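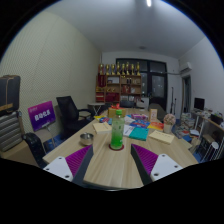

I have been putting off buying a decent table for most of my adult life. For years I ate, worked, folded shirts and filed my taxes on a folding thing my sister left behind when she moved, and every time I leaned on one end the other end came up to say hello. So when the folding table finally lost a leg in July, I gave myself permission to spend real money, and after far too many evenings of reading I ordered the Matoline from Overis, in the long size.

I paid 209 dollars for it, which I thought was low enough to be a little worrying. It came in two flat boxes, one heavy and one very heavy, and I would ask for help with the very heavy one. My neighbor Ignacio Rivadeneira came over and took the other end, and he has not let me forget it, so I owe him a dinner at the new table and probably a second one after that.

Putting it together was easier than I feared. The booklet is all drawings and no words, and the drawings are good, except for step 4, where the crossbar is shown from underneath and I put it on backwards. You'll know you did it too if the last two bolts refuse to line up. Take it off, turn it around, and they go right in. There are 12 bolts in all and they gave me one spare, and I have already lost the spare. The little hex wrench that comes in the bag is fine but it will leave a dent in your palm, so if you have a real one in a drawer somewhere, go get it.

Now, the top. I love the top! It has a soft, low sheen, and it feels nice under your forearms in the morning, not sticky the way my mother's varnished table always got in the summer. I am not a careful person around tables. I've set down a hot mug more than once, and I've dragged a lamp across it, and so far the only mark is a short scratch near one corner that I believe was the cat. Overis says to wipe it with a damp cloth and dry it right away, and I do the first part faithfully and the second part when I remember.

The legs are where I'd take something off the score. They are sturdy enough once everything is tight, but they sit farther in from the ends than I would like, so whoever gets the head of the table has to think a little about their knees. My nephew is tall and he thought about his a lot. Also the bolts do loosen. I went around with the wrench after the first 3 weeks and got almost a quarter turn out of each one, and the slight sway I had been noticing went away. I have done it once more since then. I don't mind it much, but I'd rather have been told in the booklet.

I did look hard at the Brideo before I ordered, and I want to be fair to it, because the edges are rounded and it is a prettier table from across a room. I sat at one in the store for a good while pretending to wait for someone. It felt lighter than I wanted, though, and when I pushed on the side it moved more than mine does. The Medina was the other one I liked, and if you have the budget and the floor space I think you would be very happy with it - it has a drawer, and I do miss having a drawer. It cost a lot more than I wanted to spend and the wait was long.

Customer service was slow but kind. One of my foot pads was missing and it took two emails before a new set arrived, and then they sent the whole set, so now I have extras in the kitchen.

Would I buy it again? Yes, I would, and I've told my sister to get the shorter one for her apartment. She is still measuring.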